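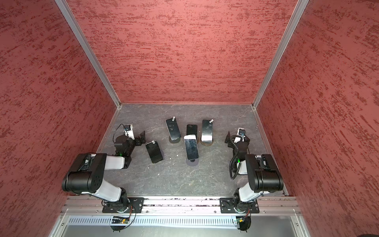
Two-Arm Bench, Dirkeck Shared Workshop

1 min read

The enclosure stands three walls high in brick red over a slate-textured floor, with both arms bolted to a single aluminum rail. Five smartphones are set out between them - some upright on stands, one flat.

The Andach build group, led by Stijn Bakker, began work in November. Members have logged 47 bench sessions to date. The wrist cameras were fitted after the rail was leveled, and cable routing remains under review.

Members may book the bench through the workshop office.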